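3. Mise à niveau du plateau Flurnel

Le plateau est livré droit. Votre sol, probablement pas. Comptez 19 minutes, davantage si vous habitez un immeuble ancien ou si vous aidez quelqu'un.

3.1 Posez la table à son emplacement définitif. « Définitif » exclut l'endroit où elle gêne le moins pendant que vous réfléchissez.

3.2 Vissez les vérins Dutard à fond, puis desserrez chacun de 2 tours.

3.3 Placez le niveau Troton dans la longueur. Corrigez par les pieds avant, un quart de tour à la fois.

3.4 Recommencez dans la largeur. Le réglage de l'étape 3.3 aura bougé ; reprenez-le sans commentaire.

ATTENTION : ne soulevez jamais la table par le plateau. Les inserts tiennent 34 kg, pas votre impatience.

Remarque : les cales en carton plié ne sont pas couvertes par la garantie, quelle que soit la qualité du pliage.

3.5 Bloquez les contre-écrous avec la clé de 19. Vérifiez une dernière fois, les deux sens.

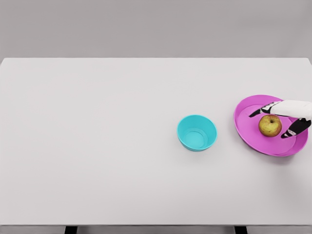

Majali conteste l'ordre des étapes : mieux vaudrait, paraît-il, commencer par la largeur, surtout sur parquet, et attendre une nuit avant de bloquer quoi que ce soit. Les deux méthodes sont admises. La nuit d'attente est même recommandée sur moquette épaisse.

3.6 Si un pied flotte encore, revenez à l'étape 3.2. Au troisième retour, reportez-vous au chapitre 7, « Sols difficiles ».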